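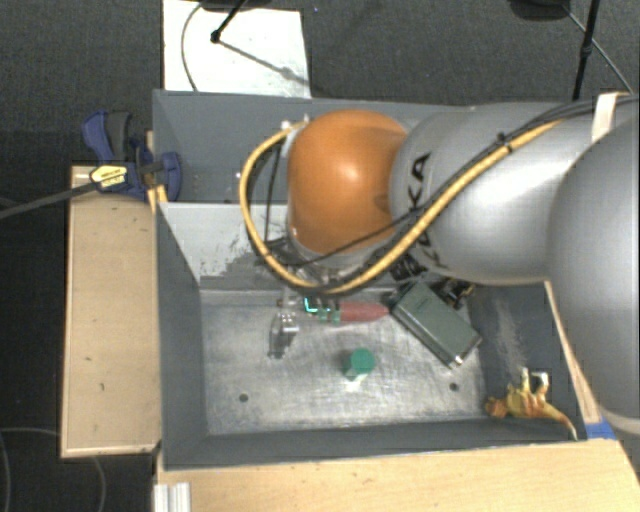

Bin and Kitting Associate, Day Shift

December
Posted by Ikhsan Liew

Print this page | E-mail this posting

Pinum is hiring two bin and kitting associates for the day shift at our Dullelier building. Both positions are full time and permanent. The work is sorting mixed small goods out of bins, checking them, packing them into kits, and keeping the bins and the floor space in good order. Starting pay is $18 an hour.

About the work

Pinum stores and packs small household and workshop goods for other companies. Most of what comes in is mixed: returns, overstock, end-of-line items, and parts that were shipped loose. It arrives in cartons, gets emptied into bins, and leaves as labeled kits or as single items in sleeves. The bins are where most of the job happens.

You will report to Ikhsan Liew, who runs the kitting area. The area is at the north end of the building, next to the wash station and across the aisle from Receiving. You will spend most of your shift there and a smaller part of it in Receiving when a large delivery is in.

The main client for these two positions is Stomia, which sells craft and repair kits by mail. A Stomia kit has a printed card listing the contents, an inner tray, and an outer box. The card changes with the season. You will be given the new cards before the old ones run out, and you are expected to read them again even when the kit looks the same as last time.

What you will do on a normal shift

Check the bins at your station before loading. Look at the floor of the bin and the corners. Leftover items from the previous batch go in the stray tray, with a slip saying which bin they came from.

Empty cartons into bins. Don't fill past the line. Items piled above the line slide into the next bin and then two batches have to be sorted again.

Sort items by type, then by condition. There are three conditions: good, clean and recheck, and scrap. If you can't decide between good and recheck, use recheck.

Pull loose tape, broken wrap, and carton scraps out of the bin as you find them.

Pack kits from the card, top to bottom. Initial the card when the kit is complete.

Label outer boxes and stack them on the pallet for that client. Labels go on the short side, facing out.

Write down bins that need attention. A bent rim, a sharp edge, or a loose foot takes the bin out of use until it has been looked at. Scratches and dull spots on the floor of a bin are ordinary wear and don't need to be written up.

Wipe down bins between clients and wash them at the end of a batch if the batch sheet calls for it. Washed bins go upside down on the rack to dry. They do not go back to a station until they are dry inside, including around the drain holes if the bin has them.

Sweep the station and the aisle in front of it before break and at the end of the shift.

Other tasks come up. In slow weeks we do stock counts in the carton store, flatten and bale cardboard, and relabel shelves. In the busy stretch before the holidays everyone packs, including the office.

What we are looking for

You should be able to stand for most of a shift and lift a loaded carton from the floor to waist height. We have carts and a lift table, and you are expected to use them for the heavy cartons.

You should be able to tell similar items apart and stay careful late in the day. A lot of what we sort looks alike at first: the same handle with a different tip, or the same size of packet with a different color band. People who like this job tend to notice that kind of thing.

You need to read and write English well enough to follow a contents card and fill in a batch sheet. If reading small print is hard for you, tell us. The cards can be printed larger.

You need to be on time. The first batch is handed out at the start of the shift, and the sheets are made up for the people who are there.

You do not need warehouse experience or a diploma. We train every new associate the same way, including people who come from other packing jobs, and it helps if you can put up with being shown how to tape a box again.

Training

Your first weeks are spent alongside an experienced associate. You start with washing and racking bins, then loading, then sorting, and you move to kitting after that. Your sort is checked in full at first. Later it is spot-checked, same as everyone else's.

There is a safety walk on your first morning. It covers exits, marked walkways, floor lines, lockout tags, eye protection, gloves, and who to call. Equipment areas are marked on the floor, and you do not reach or step over a line until you have been signed off for that area. This applies to experienced hires too.

Hours and pay

The shift runs from 7:00 a.m. to 3:30 p.m. with an unpaid half-hour lunch and two paid breaks. Overtime is offered during the busy stretch and is paid at time and a half. It is posted on the board by the time clock, and you sign up for it if you want it.

Starting pay is $18 an hour. Pay is reviewed after your training period and then once a year. There is a $1,000 attendance payment at the end of your first year, paid in the regular check for that period.

Full-time associates have health coverage, paid vacation, paid sick time, and a retirement plan. You will get the full benefits sheet at the interview, and you can take it home and read it before you decide.

We supply gloves, safety glasses, and a work apron. You supply closed shoes with a firm sole. We pay part of the cost of safety shoes if you buy them through the shop we use. Bring the receipt.

The building

The kitting area is heated in winter. It is fan-cooled in summer and gets warm in the afternoons. It is not a quiet place, and ear plugs are in the dispenser by the door. The lunchroom has a refrigerator, two microwaves, and a sink. Lockers are assigned. Please bring your own lock.

Parking is free and is behind the building. The front spaces are for drivers and visitors. Bikes can be locked to the rail by the side entrance.

How to apply

Pick up an application at the front office, 202 Issahaku Road, Dullelier, between 8:00 a.m. and 4:00 p.m. You can fill it out there or bring it back. The office can also print this page for you.

If you would like to send something in, use the e-mail link on this page and put "Bin and Kitting" in the subject line. Include:

Your name and the best way to reach you
The jobs you have had most recently, paid or unpaid
When you could start
Any dates you already know you will be away

A resume is fine but not required. Please don't send copies of your ID or Social Security card. We ask for those only after an offer has been made.

The interview is with Ikhsan Liew and one of the associates. It takes less than an hour. Part of it is a short sort: you will be given a bin of mixed items and a card and asked to sort and pack one kit. You are not timed. We want to see whether you check the card and what you do with an item that isn't on it. Wear closed shoes to the interview or you will not be able to go on the floor.

We answer everyone who applies. If you applied for the packing position earlier in the year and were not hired, you may apply again, and you do not have to fill out a new form. Tell the office your name and they will pull the old one.

The posting stays up until both positions are filled. Current employees on the evening shift who want to move to days should speak to Ikhsan before applying.

Pinum is an equal opportunity employer. If you need a change to the application, the interview, or the work station because of a disability, ask the front office or write it on your form.

Print this page | E-mail this posting

Recent postings

Receiving Clerk, Day Shift
Evening Packer, Part Time (filled)
Carton Store Assistant, Seasonal
Stomia Kits: Card Proofreader, Part Time
Front Office Cover, Mornings
Changes to Visitor Parking at Issahaku Road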